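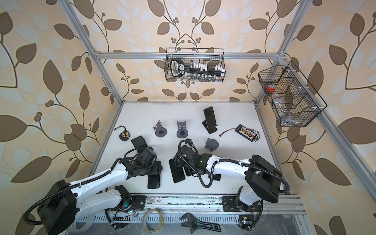 A Place for Every Phone

Old telephones are seldom thrown away. They are put in a drawer, and the drawer fills. When the household services office in Joditz invited residents to report what they kept in the one drawer nearest the kitchen, nearly 1,000 replies came in, and the most frequent entry after batteries was a phone that no longer had a regular user. Many homes reported 2 or more. The tape measure also placed well.

The present article, prepared for the home organization pages of this magazine, considers what may be done with such phones once they leave the drawer. A phone that still holds a charge can serve as a kitchen timer, a music player, a bedside clock or a screen for recipes. To do any of these things well it must stand up, and it must have a fixed place in which to stand.

Sorting on a Clear Surface

The work should begin at a table with a plain, light top. Black phones are easily confused with one another when they lie face down, and a white surface makes the outlines, buttons and camera openings easier to tell apart. All phones in the house should be brought to the table at the same time, including those in coat pockets and suitcases.

Each phone is then charged, switched on and assigned to one of two groups: those to be kept in use and those to leave the house. Personal data should be erased from the second group before it is handed over. The Zonia district accepts phones at its collection counter throughout the year, with extended hours in July. Phones with a swollen case or cracked back should not be charged at all and should be taken to the counter separately.

A tape measure is useful at this stage. The depth of the intended shelf should be noted before a stand is purchased, together with the height available beneath any cabinet. Readers who wrote to us about unsuitable stands had, in most cases, measured the phone and neglected the shelf. 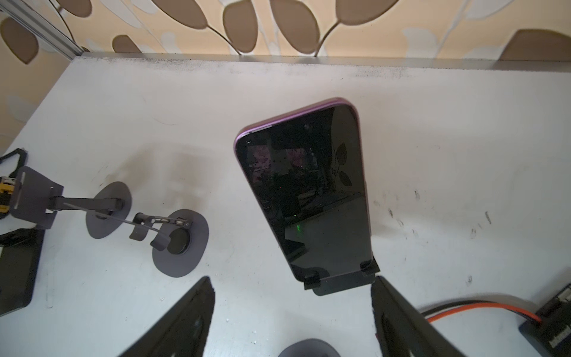

Choosing a Stand

Metal stands for the desk fall into two general types. The simpler type has a flat base plate and a pair of small tabs that hold the bottom corners of the phone. It suits a phone kept upright, takes up little of the table and may be wiped clean with a dry cloth. The second type carries its holder plate on a jointed arm, which allows the height and angle to be changed. It is the better choice where several members of a household share the same phone, or where the screen must be read while standing.

Our test room compared 9 stands over the course of the season. The Schumacher folding model was judged the steadiest of the jointed group, although its hinges were stiff when new. The Dralance desk stand was preferred for narrow shelves. Weight in the base proved more important than the thickness of the arm. Most stands held their position best at an angle of 70 degrees from the table, and a steeper setting made the screen harder to use with one finger.

Placement and Glare

A glossy screen that is switched off will reflect whatever stands near it, including patterned wallpaper, and the same reflections can make a dim display difficult to read. The stand should be tried in its intended place both by day and under lamplight before any cable is fastened down.

Cables are best led together along the back of the table. Where a phone is used only as a timer, the charging cable may be stored in the drawer it came from.

2018-11-26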